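1/ Spent July gathering kitchen examples at the Zavivthorpe room for Dimia, our learning system for simple cooking tasks. Posting some notes while I still remember them.

2/ The total so far is 2,142 recordings. After checking, 1,441 are good enough to train on. Most of the rejects came down to lost tracking or a hand moving too fast.

3/ We use the hand-held gripper, so a person does the task and the wrist camera records it. No arm needed. The job this month is soybeans: pot to cooktop, then the spoon.

4/ Start position with the fingers wide open, pot on the left and cooktop free. The toaster and the sandwich plate aren't part of the task. They're in for clutter.

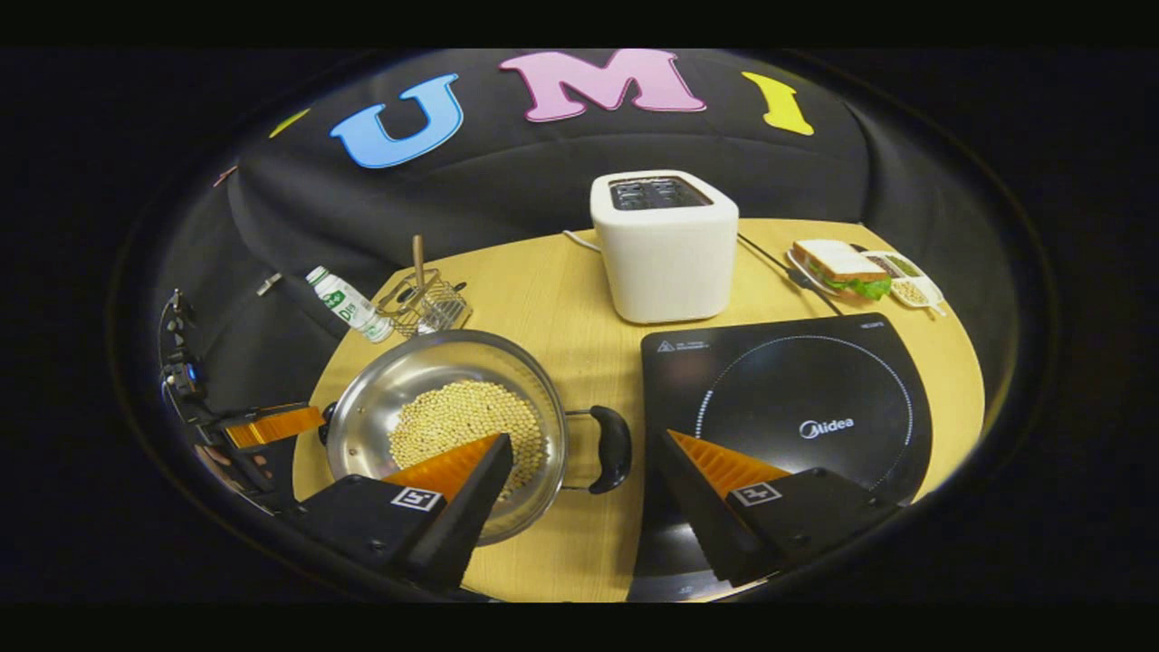 5/ Clutter matters more than I expected. The first batch had 301 recordings on a nearly bare table, and the policy trained on those did badly once we added a bottle and a wire basket.

6/ So now we change the layout every 6 recordings. Move the background items, turn the cooktop a bit, shift the pot. It's dull work but it takes less than a minute.

7/ The cooktop at an angle is the one people dislike. You have to bring your wrist around and it's easy to hide the handle from the camera. Here the pan is only partly on it, with the beans already in.

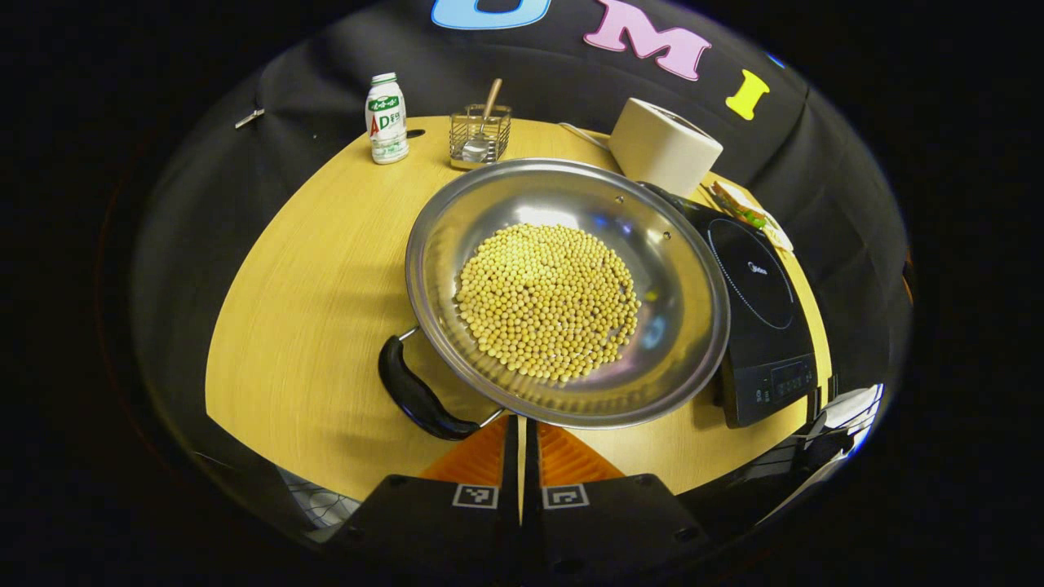 Slow down before you close the fingers. If you rush the last bit, the recording usually ends up in the reject pile.

8/ Shiny metal is still a problem. Reflections move when the camera moves, and Stelar (our checking script) flags a lot of those recordings. I look at the flagged ones by hand — most are fine.

9/ Next up is the same task on the Powell table, with a different backdrop and darker wood. I'll post the numbers when that set has been checked.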